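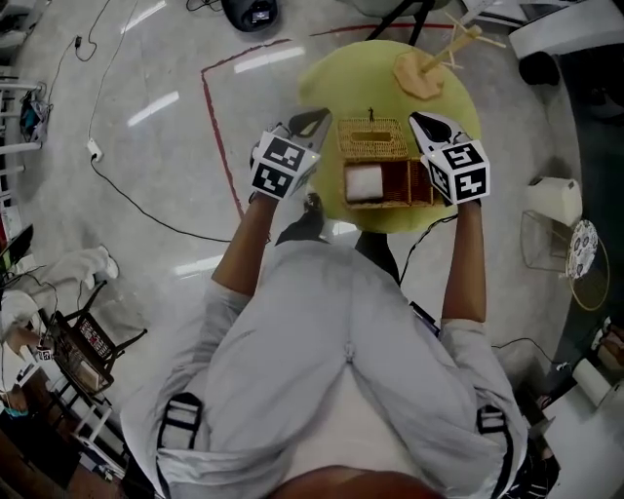

What is wicker, and how do you make a box out of it?

By Mared Prothero

Have you ever run your finger along a wicker box and felt it go bump, bump, bump? Those bumps are the secret of how it holds together!

Wicker isn't the name of a plant. It's the name for a way of weaving, using long bendy stems or strips. People have used willow, cane, reed and even twisted paper, and they have been doing it for thousands of years (longer than there have been books to write it down in).

Overs and unders

A weaver starts with the stiff pieces, called stakes. They stand up like fence posts. Then a thinner, bendier piece goes in front of one stake, behind the next, in front of the next, all the way round. On the next row you swap, so every "over" becomes an "under". Each row grips the one below it — no glue needed!

Willow is usually soaked in water before weaving so that it bends without snapping. When it dries, it goes stiff again and keeps its new shape. Clever stuff!

A box with a slot

The tan and light brown box on our round table has a lid over the back half, with a slot shaped like a rectangle in the middle. The front is open, and it's dark reddish-brown inside. A white square thing is sitting in there on the left, a bit like a folded cloth. There's plenty you could do with a box like that. Paper hankies could come up through the slot, and pencils, hair clips or your best conkers could go in the front.

Try it yourself

You will need a paper cup, some wool and a pair of scissors. Ask a grown-up to help with the cutting.

Cut slits from the rim of the cup nearly down to the bottom. You want an odd number of strips, so nine is perfect. Gently fold the strips outwards a little.

Tuck the end of the wool inside, then weave it over one strip and under the next, round and round. With an odd number, the overs and unders swap by themselves on every row. Magic — well, maths!

Push the rows down snugly as you go. When you get near the top, tie the wool to the last strip. My first one leaned badly to one side, and I still keep my buttons in it.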